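Caring for Knitwear: Tips from the Open Day

The home care department of Brandum held its spring open day in March, and visitors were invited to watch garments being handled with hand-held grippers. The demonstration, presented jointly with Vevov, drew 173 visitors. The household advice given at the sessions is set out below for readers who were unable to attend.

Before Folding

Lay the sweater on a made bed or another broad, soft surface. Smooth each sleeve from the shoulder toward the cuff with the flat of the hand. Cable patterns should be pressed lightly and never stretched. Visitors were asked to note how a sleeve was held during the demonstration, with the knit pinched between two blue finger pads and the ribbed cuff at the far end.

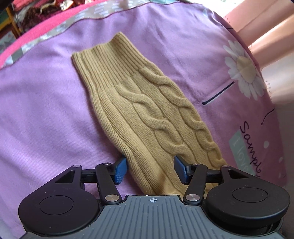
Moving a Sleeve

Take hold of a full fold of fabric. A single strand of yarn will snag, and a snag in a raised cable is difficult to repair. Lift the sleeve, carry it across the body of the garment and lower it before letting go. Presenters recommended keeping the other hand free to steady the hem. The same rule applies to grippers, which were used in pairs for the larger pieces. 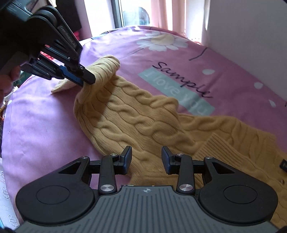
Gripping the sleeve of a yellow cable-knit sweater.

Storage

Fold heavy knits in 3 and store them flat. Hangers pull the shoulders out of shape. Allow 10 minutes of airing before a worn sweater is returned to the drawer, and place the heaviest pieces at the bottom.

Further Sessions

The next open day will be held in September in the Jacobs Room, beginning at 2 p.m. Printed copies of these tips may be requested at the front desk under leaflet number 537.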